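Foldale uses cookies to remember your notebook settings. Accept / Manage preferences

Collection notebook, bench 2
September 25, 2023

Back on the container task today, me on the gripper and Valentyna logging. The plan is 100 good demos of nudging and shifting the lidded box before we touch the next object, and I want plenty of variety in how we come at it. This morning I went in at the corner a lot, fingers together, low down near the bottom rim. It's my favorite approach (probably too much my favorite, so somebody please make me use the sides!).
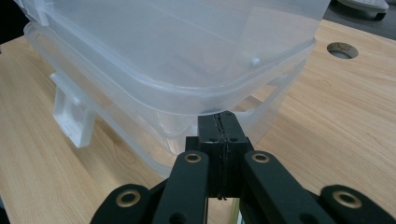

Open-finger approaches

After lunch I switched to starting wide open and well back from the box, then closing in slowly. Valentyna wants a still second at the start of every demo and I keep forgetting, so 12 of mine got tossed. Fair enough!
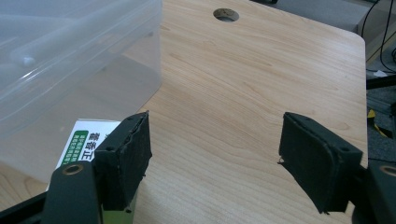 I'm still going back and forth on how much pad wear we should let into the set. Illia Pavliuk over at Stovgate says leave it in, the policy has to live with old pads anyway, and I mostly agree. But the foam is getting fuzzy, with ragged bits along the top of the left one, and I'd like at least one batch on fresh pads so we can compare. We've got up to 2,000 demos to collect by December, so there's room for it.

To do: ask Illia for his pad notes, relabel the corner batch, try the box from the latch side.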